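Paper cups: stacking, storing and ordering

The cup cupboard at Surnlow has been sorted out, and since most groups that use the hall also use the cups, this item sets out what has changed. It applies to the main kitchen and to the small serving room at the Illton end.

Until October we bought cups whenever the shelf looked low. This meant small packs at shop prices, usually picked up by whoever was passing, and several different sizes on the same shelf. The sizes do not nest properly together. A wider cup dropped into a narrower one sits proud of the stack, and the whole lot leans.

We now buy one size only, plain white, from Hoxha. The first order was for 3000. They came in sleeves inside cardboard boxes, and the boxes are kept in the corridor store on the second shelf up. Please do not put them on the floor. The outside door lets in water in heavy rain, and a box of damp cups has to be thrown away.

Rizal Menon went through the old stock before the new order was put away. There were 1381 usable cups left over in the mixed sizes. These have been bagged by size and are being used up first at the children's craft sessions, where it does not matter whether they match. Anyone who wants some for seedlings can ask at the office.

Handling is the next point. Cups should be picked up by the outside and never by putting fingers in the top. When you take a sleeve from the store, open it at one end only and leave the rest of the wrapping on. Unwrapped cups go on the serving table in stacks, and the stacks should be kept low enough to stay up when someone knocks the table.
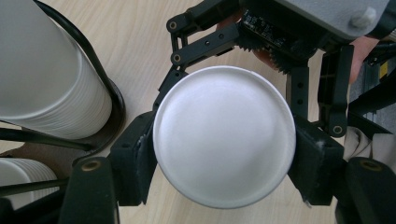

A white paper cup, with more cups stacked to the left.

If a stack will not come apart, hold the cup beneath and give the end one a slight twist before pulling. Pulling straight tends to bring three or four away together, and these then get left about the table and thrown out at the end as if they had been used. Cups that are squashed at the rim should go straight into the paper bin, as they drip.

At the end of a session, unused cups go back into a sleeve and the sleeve is folded over at the top. Do not push half a stack down on to another one to save space. They jam, and the next group cannot get them apart without tearing the rims. If you have a part sleeve, put it at the front of the shelf so that it is used next. If there is already a part sleeve there, finish that one first.

Used cups are a separate matter. The ones we buy have a thin lining and the council's ordinary paper collection does not take them. They go in the tall bin by the back door, emptied of liquid, and stacked one inside the other if you have time. Stacked cups take up far less of the bag. Tea bags and stirrers should come out first. We had several bags refused last year on account of the tea bags.

Some groups have asked whether we could go back to china. There are two boxes of mugs under the sink in the main kitchen and any group is welcome to use them, provided the mugs are washed, dried and put back the same day. The regular lunch club does this already. For larger events there is not enough china and the sink is too small to wash it in the time between bookings, so paper cups will stay for now.

Other things in the same cupboard have been moved too. Napkins are on the left, paper plates are in the middle and the lids are in the drawer underneath. The lids from the old cups do not fit the new ones. We have kept a small bag of them with the leftover stock, and the rest have gone. Cardboard and paper tubes, including the long ones that the table covering comes on, are saved for the craft sessions and go in the crate beside the boxes. Please take off any tape and leftover paper before you put them in. Plain white ones are the most useful as they do not need painting first.

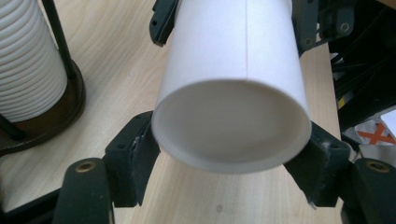

Can groups bring their own cups and leave them in the store?
Groups may bring their own for the day, but they should take them home afterwards. The store is small, and odd packs left on the shelf are how the sizes got mixed up in the first place.

The next order will be placed through Postia, who deliver to the side entrance and will carry boxes as far as the corridor. They need someone there to sign. If you are in the building and a delivery arrives, check that the boxes are dry and that the size on the label matches the one on the card inside the cupboard door, then leave the delivery note in the office tray.

We get through roughly 700 cups in a normal month, more when there are sales or concerts. A group planning a large event should let the office know a fortnight ahead so that extra sleeves can be put out. There is no charge for cups at regular bookings. For private hire they are charged by the sleeve, and a part sleeve counts as a whole one.

The card inside the cupboard door has the shelf plan and the office number. If you open the last box, write it on the card.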